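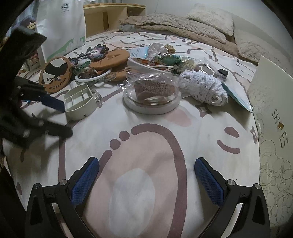
Barış Dönmez wrote in to ask whether he really has to empty out the whole craft stash before sorting it, or whether he can do one bag at a time and still end up somewhere sensible. He has tried one bag at a time twice and both times he finished with the same bags.

Well, Barış, you have answered it yourself! Tip it all out. All of it, at once, onto the biggest flat surface in the house, and for most of us that is the bed. I love sorting on a bed. Round things don't roll off, you can walk along two or three sides of it, and you have a deadline built in: at some point tonight you want to sleep there.

I did mine over the winter break and I've been so pleased with the result that I wrote everything down. Most of this works for any small-stuff muddle (sewing, gift wrap, the kitchen drawer with the batteries in it), but yarn and craft bits are what I know best.

Before you tip anything out

Put a plain or old sheet over the bedspread if you have glitter, glue or pins in the stash. Have a trash bag open on the floor and one paper shopping bag standing up for things that are leaving the house. Paper bags are great for this as they stay open by themselves and you can't see inside once they fill up, so you're less tempted to fish things back out.

Take your jewelry off if you're going to handle loose yarn. Ask me about the bracelet and the mohair sometime.

Turn on the big light. I know, cozy lamps, but you won't be able to tell navy from black by a lamp.

Sort by what you do, then by what it is

My old system was by material: all paper together, all plastic together, all wool together. It looked lovely and it was useless. When I sat down to crochet I had to open four containers. Now I sort by job. Everything for crochet lives together, including the scissors, the stitch markers and the darning needles. Everything for wrapping and mailing lives together, including a pen. Yes, that means owning more than one pair of scissors. Buy the second pair, it's the best money you'll spend all year.

Finished crochet pieces (flowers, little leaves, half a strawberry) should never go back in with the yarn. They catch on it and the whole lot turns into one creature. I put flowers in one clear bag and everything that still needs ends woven in into another, and I don't close the second bag all the way, so it nags at me.

If you have a big tangle of finished flowers, start from the outside and lift off whatever comes away with no pulling. Leave the middle until last. Half the time the middle is one long tail wrapped round everything, and once you find it the rest just drops apart. So satisfying!

Yarn ends

Anything shorter than my forearm goes into a jar for stuffing. Anything longer gets wound around my fingers into a little butterfly and goes in a clear bag with its color family. I used to keep labels for every ball and I've stopped. What I keep now is one label per kind, with a snip of the yarn taped to it, in an envelope. The 400 yard skeins from Rirari are the exception, since I reorder those and I need the dye lot.

Embroidery hoops

Loosen the screw before you store a hoop if yours has one. Hang hoops on a nail or nest them flat, small inside large. Don't keep thread wound around them, however handy it seems in the moment, or you'll have to unwind it the minute you want the hoop.

Coasters and other round flat things

If you have cork or wood blanks for decorating, store them flat with something gently heavy on top. Mine curled when I kept them on edge next to a radiator. Keep the ones you've already decorated with your everyday coasters and use them! They're coasters.

Divided trays

I'm a huge fan of a divided tray for the sorting stage and a bit less of one for storage. While you're sorting they are perfect for pins, buttons, hooks and beads. For storage they need a lid, or one knock in the closet and you're back where you began. If yours has lost its lid, a piece of cardboard and two rubber bands will do until you find something better. Mine has been doing until then since January.

The odds-and-ends box

You need one. I know the tidy people say you don't, and I've tried living without one, and what happens is that the odds and ends move into every other box. So have one open-topped box, and be strict about its size and relaxed about what's in it. Tape, clips, hooks, clothespins, cord, spare sponge pads, the funny wooden block you like too much to throw out: in they go.
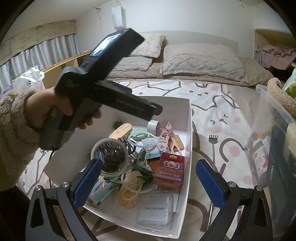 A few things make a box like this much nicer to dig around in. Stand your tape rolls on edge along one side, so you can see which is which and pull one out with a finger through the middle. Fold the cut end of every roll under itself by a fingernail's width. You'll thank yourself the next time you're holding wrapping paper shut with your elbow.

Cord and thin tubing are what make these boxes unbearable, as the loops grab everything else. Coil each piece, then wrap the last bit around the coil and tuck it through. A clothespin holds a coil very well too, and then the clothespins are stored as well, two birds with one stone.

Clips and small hooks can go onto a strip of stiff cardboard. Clip them along the edge like birds on a wire and the whole strip lifts out in one go.

Use what you already have for dividers. Snack boxes and tea boxes are a great size, and you can cut them down to whatever height suits. I bought a set of matching dividers from Tuncer years ago and they were fine, but they were all a little too tall and I went back to cardboard within the week.

Little packets with printing on them (seeds, silica gel, spare buttons, flower food) should be stood up with the words facing you. If you don't know what a packet is and you can't read it, out it goes.

How long it takes

My full sort took 68 minutes, not counting the time I spent looking at things I'd forgotten I owned. Keeping it up takes 10 minutes at the end of a month. I put the kettle on, tip out the odds-and-ends box only, and put back what belongs. Anything that should be living with a job goes back to its job.

If you run out of energy halfway, please don't shove it all back in the bags it came from. Pick up the sheet by its corners and carry the whole thing to the table. You'll keep most of your piles and you can have your bed back.

From the comments on the last page

Berkay Gündoğdu says a shower curtain liner works better than a sheet for anyone with beads, and that you can fold it into a chute at the end and pour them into a jar. I tried it the same evening and he's right, it's brilliant. Just don't use the kind with magnets in the hem if you own steel pins.

Two people asked what I do with leftover tape cores. The wide ones make very good bases for small wreaths, wrapped in yarn scraps. The narrow ones I give up and recycle.

And for everyone who asked about the lidded boxes on my shelf, they're from Clillau, the shallow size, and I label them on the short end so they can go in sideways. Masking tape and a marker. I had a label maker for a while, but I could never find it.

Updated 2024-12-04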